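Robots at Work: What Changes for the People in a Laundry
Posted 12 Apr 2019
Reading level: ages 9 to 12

A machine that does part of a job without a person guiding each step is called automation. A traffic light is automation. So is a dishwasher. A robot is one kind of automation: a machine that can sense something, follow a program, and move things in the real world.

This page explains automation at one kind of workplace, a laundry. The laundry is called Tulteven. It washes towels, sheets, and cleaning cloths for hotels and swimming pools in the town of Trelluscombe. Words in the list at the end are explained again there.

What a laundry does

Cloth goes through a laundry in stages. It is sorted, washed, dried, folded, stacked, and sent back. At Tulteven, one load from the Bassey swimming pool holds 300 towels. All of them need to be folded the same way so that the stacks fit on the pool's shelves.

Washing was automated long ago. Before washing machines, people scrubbed cloth by hand in tubs. Drying came next. A dryer turns a drum, blows warm air through it, and stops when a sensor inside reports that the cloth is dry enough. People load the machines and empty them, and the machines do the part in between.

Sheets are partly automated too. A worker clips the corners of a sheet to a long machine, and the machine pulls it flat, presses it, and folds it. The machine works well because every sheet is a large rectangle and a person has already found the corners.

Why folding is hard for a machine

A box has a fixed shape. If a robot knows where a box is, it knows where all the sides of the box are. Engineers call this kind of object rigid.

A towel is not rigid. It can lie flat, bunch up, twist, or fall over the edge of a table, and it changes shape again when something pulls on it. To fold a towel, a robot has to work out three things:

Where is an edge or a corner?
How many layers of cloth are at that spot?
Where will the rest of the cloth go when that spot is lifted?

A person does this mostly by touch. Rub the corner of a towel between your finger and thumb and you can tell one layer from two without looking. A robot without touch sensors has to use cameras, and two layers of the same cloth can look very much like one.

Robot hands are also simpler than yours. Many robots use a gripper with only two fingers, which move together to pinch and move apart to let go. The robot must put those fingers in the right place before it closes them - a small error can mean it grabs nothing, or grabs too much.

Robot arms and cloth

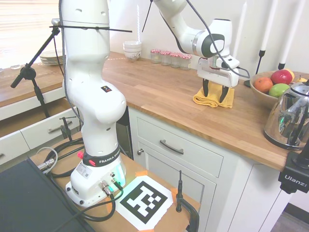
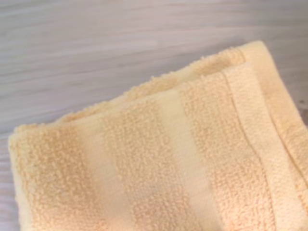
Tulteven keeps its folding in a room called the Okach room, next to the dryers. The people who work there fold by hand at long tables, and they have written down what a folding machine would need to get right. First on the list is the difference between an edge and a fold. On the peach-colored towel, the folded side makes a rounded ridge with tufts of loops standing up along it, and the lower layer shows only as a thin, darker line beneath. A worker reads that line at once. A program has to be given many examples of edges and folds before it can tell them apart. Second on the list is stripes. Where smooth bands run between bands of loops, a computer may treat the border of a band as the edge of the cloth.

What changes for the workers

When a machine takes over one stage, the people at that stage do different work. Some of the new work is easier on the body. A person who folds all day makes the same arm movements again and again, and this can hurt the shoulders and wrists.

Some of the new work takes training. Tulteven gives 30 hours of training to a worker who moves from a folding table to a machine. The worker learns how to start and stop it, how to clear a jam, and how to check the cloth that comes out. Towels with stains or torn hems still go to a person, who decides whether to wash them again, mend them, or cut them up for rags.

Automation can also mean that fewer people are needed for a task. This worries many workers, and the worry is reasonable. A workplace may move people to other jobs, shorten their hours, or let them go. Those are choices made by the people who run the workplace. At Tulteven, workers meet with the managers every August to talk about new machines before any are ordered.

Safety rules

A robot arm can move quickly, and it may not detect a person who steps into its path. Workers learn where the stop button is before they learn anything else. They tie back long hair and keep loose sleeves away from moving parts.

Words to know

Automation: using a machine to do part of a job without a person guiding each step.
Gripper: the part of a robot that holds things.
Rigid: keeping the same shape when moved.
Sensor: a part that measures something, such as heat, light, or pressure.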